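4. Field trial of the logging app

4.1 Setting and riders

The trial ran out of the Baltdale depot, which shares a yard with the council's gritting lorries. Twelve drivers signed up. All of them drove the same make of van, the Rondell, petrol, with the small tank. Each driver was given the app (Menon, version 2) on their own phone and asked to enter every fill-up at the pump: litres, price paid, odometer reading. Nothing else was asked for. No tyre pressures, no load weights, though one driver put load weights in the notes field anyway and these turned out handy later on (see 4.4).

Entries were pulled from the phones by cable at the depot. We had meant to use the sync feature. It dropped records whenever the phone changed network half way through, so cable it was.

4.2 What counts as a fill-up

A full-to-full reading is the only one that gives a fair miles per gallon figure. Partial fills are fine so long as they are marked as partial, since the app then carries the litres forward to the next full tank. Drivers often forgot to tick the box. Sign of a missed tick: one absurdly good reading followed by a very poor one. We joined such pairs by hand where the paper receipt was still in the cab. Where it wasn't, both entries were dropped.

In total 61 entries were kept for analysis. Small, yes. The earlier depot study by Ulloa used paper cards and had the same trouble with missing receipts, so the two sets can at least be put side by side.

Units caused more bother than expected. The app opens in US gallons on a new phone and the setting sits three menus down. Seven drivers changed it on the first day, the rest after we rang round. Entries made before the change were converted back by us, with the original value kept in a seperate column.

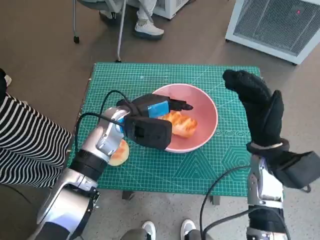 4.3 Odometer entry

Typing the odometer in full is slow with cold hands. Most drivers shortened it, last three digits or so, and trusted themselves to remember. The app takes whatever it is given. No warning if the new reading is lower than the last one, no warning if the van has apparently crossed the country since breakfast. A simple check against the previous entry would have caught nearly all of these. We wrote one for the spreadsheet instead: flag anything lower than the last reading, flag anything further on than a full tank could carry the van. Crude but it did the job.

Flagged entries went back to the driver. Replies were quick on the whole, a text message with a photograph of the dash. For vans that had swapped drivers in between, the depot mileage book settled it.

Trip meter readings were not used. Several drivers reset theirs at odd times, one at every delivery round, and there is no way of telling from the log.

4.4 Charts and what drivers made of them

The app draws three charts: cost per month, consumption over time, price per litre. Cost per month was the one looked at. Consumption was opened rarely, and when we asked why, the answer was mostly that the line jumps about too much to mean anything. Fair point. A single short fill pulls it well off. A rolling average over several tanks reads far better and we would suggest it be made the default view.

Load weight, from the one driver who kept it, followed consumption closely enough to be worth a mention. Heavier rounds, more fuel, as you would think. But the hilly round was worse than the heavy one, and that did not show until the notes were laid next to the route sheet. One driver only, so no firm claim here.

Drivers liked the reminder for servicing. It was not part of the trial and we did not look at it further.

4.5 Comparison with fuel card records

The depot also buys through Allov fuel cards, which gives a second record of litres and price. Matching was done on the date and the litres. Price could not be used for matching as the card statement shows it after discount and the app shows whatever was on the pump. Litres agreed well wherever both records existed. Gaps ran both ways: fills on the card that never reached the app, and a smaller number paid in cash that the card knew nothing of. January was the worst month for the first kind. Dark, wet, drivers wanting to get back in the cab.

The card record has no odometer reading at all. So it can't replace the app for consumption, only for cost. Import of card statements into the app would save the double typing, and then the driver need only add the milage. Ulloa makes much the same point about the paper cards. We did not test this, as the app's import only takes its own backup files.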